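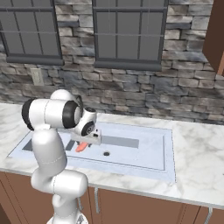 4. What the simulator was good for

4.1 Rehearsing the build

The arm described in this paper was put together on a bench in a shared workshop in Erport, with evening access and no budget to speak of. Before any motor was switched on, the control program, Bistora, was run in a simulated kitchen. We did this because everyone who writes about home-built arms says it saves time and parts. We are less sure of that than we were in March, and this section sets out why.

Claims for rehearsal in simulation usually rest on a success rate. Ours looked healthy enough. Of 135 simulated attempts to lift an object out of a sink, 17 failed, and most of those failures came from one badly chosen approach height which we then corrected. On the bench, the same program was given 31 attempts with objects of similar size. It needed a change of settings after nearly every one. A reader shown only the first set of figures would think the job was done.

Part of the gap is our own fault. The simulated arm is a tidy commercial-looking model, and the one we built is not. Our elbow joint has play in it that we never managed to remove, and the printed housings flex when the arm is stretched out. Đồng, the small hobby kit from which we took the joint controllers, comes with a model file that treats every link as perfectly stiff. We could have softened the model until it matched the bench, but then we would have been fitting the simulation to results we already had – a habit we find in a good deal of the work we read while planning this one.

4.2 Reach and clearance

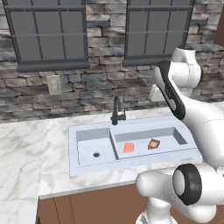 Figure 2. Simulated kitchen used for the reach trials, with a double-basin sink and two small objects in the right basin.

Reach was the one question on which the simulator gave us an answer we could use. Our first plan placed the base wherever there was room for it and left the planner to sort out the rest. Running the same request from several base positions showed how often the elbow, and seldom the hand, was what met an obstacle first. The layout in Figure 2 was helpful for this. The tap rises from the rim between the two basins and its spout curves over the left one, so a path into that basin has to allow for it, while the objects in the wider right basin can be approached with open floor between them. We copied the general arrangement on the bench with a plastic tub and a bent length of pipe, and the collisions came in much the same places.

We would not go further than that. Clearance is a matter of shapes and distances, and a simulator that has these right can hardly fail to be useful. Grip is another matter. Contact in our set-up was handled by Mukosero, a free physics add-on, using its standard friction values. A block that stayed put between the simulated fingers at every speed we tried would slide out of the real ones at roughly half that speed. Changing the friction value altered the simulated result a great deal, and we had no independent way of choosing one value over another.

4.3 Time spent

Setting up the simulation took longer than building the wrist and hand together. It did spare us some damage, and we broke only 2 finger pads in the bench trials, but we cannot say how many we would have broken without it. No comparison build was made. Similar reports that credit simulation with large savings do not appear to have made one either, and until somebody does we would treat such savings as an impression.

For a workshop build of this size, we would now model the base, the links and the fixed obstacles, check reach, and go to the bench early. The gripping trials are taken up in Section 5, where only bench results are used.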